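Care of Shared Workrooms: Ceilings, Lights and Sink Areas

Toft Household Services
Updated July 22, 2021

The following guidance applies to plain white rooms with ceiling panels and a small sink. It may be used in a home workshop or in a shared utility room.

Begin at the ceiling. Ribbed panels hold dust in their grooves and should be brushed along the ribs with a dry, soft brush. Wiping across the ribs pushes dirt into the corners. Cables that run along the ceiling should be dusted by hand and should not be pulled.

Switch off fluorescent lights and allow the tubes to cool before cleaning. Use a dry cloth only. A tube that flickers or has darkened at the ends should be replaced.

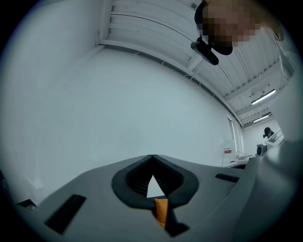 White wall and ribbed ceiling with fluorescent lights; sink and counter at the far right.

Walls are cleaned after the ceiling. Add 2 teaspoons of mild dish soap to a bucket of warm water, wring the sponge well, and work from the bottom up to prevent streaks. Rinse with clean water and dry with a towel.

Counters beside a sink should be wiped at the end of each day. Cardboard boxes should not be stored where water may splash. Clean the base of the faucet with an old toothbrush once a week.

A full cleaning of the room is recommended every November, before the heating season.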